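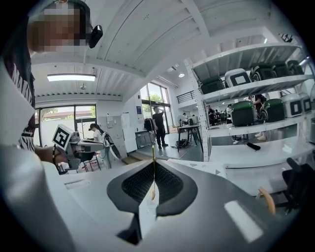
In the workshop, July

2 min read

Re: [diecast-list] Karpenko reissue, worth preordering?

Dineo Hendricks wrote:
> Givum have the Karpenko tanker truck up for preorder, 702 pieces,
> all new tooling, opening hood and real rubber tires. I put my
> name down for two. The listing says the price goes up after the
> first 20 orders so I wouldn't hang around.

Dineo, I'd hold off on that second one. "All new tooling" is what they said about the Irkard bus, and when mine came the roof had the same sink mark over the rear door as the old one. Same crooked rivet line too. I put them side by side on the bench and the only new thing I could find was the box.

The 702 bothers me as well. Is that 702 in this color, or 702 altogether? The Irkard was sold as a limited run and then came back in five more colors, and the first owners got nothing but a nice certificate.

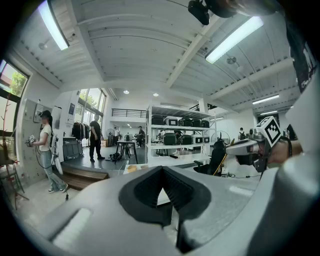

As for the price going up, I looked at the page in July and it had the same line about the first 20 orders. Either they are very slow at selling trucks or the counter isn't hooked up to anything. I wrote and asked for one photo of a painted sample with the hood open. They sent me the computer drawing again.

If anyone at the Bavenstead swap meet has handled a real one, please say so and tell us whether the hood closes flush. Until then my money stays put.

4 replies | 0 shares

Contact the list owner | Back to top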